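Nomau Realty Office Systems
December 11, 2022

1/12
Nomau is replacing the desktop computers in its sales and property management offices. This thread sets out what agents and office staff should expect, and what we ask of them before their machine is changed. Please read all of it before writing to the help desk.

2/12
The new machines are laptops with a docking station at each desk. Every agent keeps the same laptop at the office, at home and at a showing. Shared front desk computers will stay where they are and will be updated overnight. There are 152 laptops in the first delivery, assigned by office and then by start date.
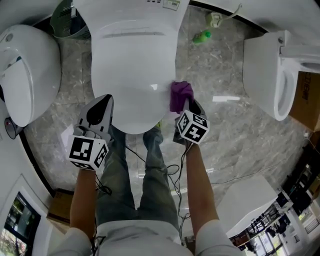

3/12
Files saved to the desktop or to the Documents folder will be copied for you. Files saved anywhere else on the old machine will not. We found in July that many agents keep signed disclosures in a folder they made themselves, often directly on the C drive. Please move these into Documents at least two working days before your appointment.

4/12
Listing records are held in Cloltine and are not affected. Your login, saved searches and client lists will look the same on the new machine. The Cloltine desktop program, however, is being retired. All work will be done in the browser from now on. The browser version does not yet print the two-page comparison sheet in landscape. Lorena Maldonado on the systems desk has a template that does, and will send it on request.

5/12
Email. Messages stored on the mail server will appear on the new laptop when you first sign in. Older messages that were archived to a local file need to be brought over by hand. If you see a folder named "Archive" or "Old Mail" at the bottom of your list, tell us when you book. These files can be large, and we would like to allow for the time.

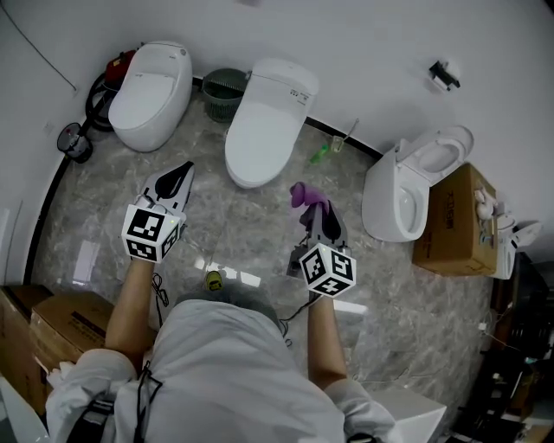

Marble-patterned floor tile, gray and white.

6/12
Passwords saved in a browser on the old computer should be moved to Wollik, the password manager we introduced this summer. Of the 345 people with a Nomau account, a good number have not yet opened Wollik. Your invitation is still valid. Please do not send passwords to the help desk by email or text. We will never ask for one.

7/12
Printers and scanners will be set up for you. The older label printers at the Arancibia branch have no driver for the new system and will be replaced early in the new year. Until then, one of the old desktops will stay in the copy room there for labels only. It will not be connected to email — please do not use it for anything else.

8/12
Personal software. Several agents have asked whether they may install their own photo editors, tax programs or floor plan tools. You may ask for any program through the request form, and Hortensia Insaurralde will review it. Approval normally takes a few days. Programs that need a paid license must be charged to your office budget and signed for by your managing broker.

9/12
Phones are a separate matter. Agents who read Nomau email on their own phone will be asked to sign in again after their laptop is changed. The phone will show an error until this is done. No messages are lost in the meantime; they are held on the server and will arrive once you have signed in.

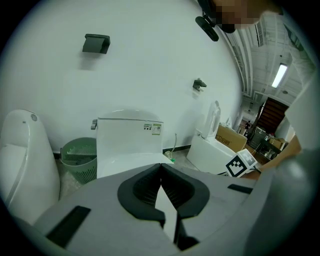 The same applies to tablets, including those used at open houses for the visitor sign-in sheet. Please check the tablet the evening before an open house and not on the morning itself. The help desk is lightly staffed on weekends.

10/12
Appointments last one hour. Bring the old machine's charger if it has one, along with any external drives you use for work. You do not have to stay in the room, but we ask that you remain in the building in case a sign-in code is sent to your phone. If you have a closing that day, please choose another slot. We would prefer to move you than to have you without a computer at the table.

11/12
Old machines will be kept, untouched, for 30 days after your appointment. During that time we can recover a missing file. After that the drives are erased and the computers are released for recycling. They cannot be bought by staff. We have received a number of requests on this point and the answer is the same for every office.

12/12
Booking is open on the staff page under Office Systems. Managing brokers have been sent the order in which offices will be done, with Arancibia last on account of the printers. Questions on listings should go to Lorena Maldonado, and questions on software to Hortensia Insaurralde. Replies to this thread are read during office hours.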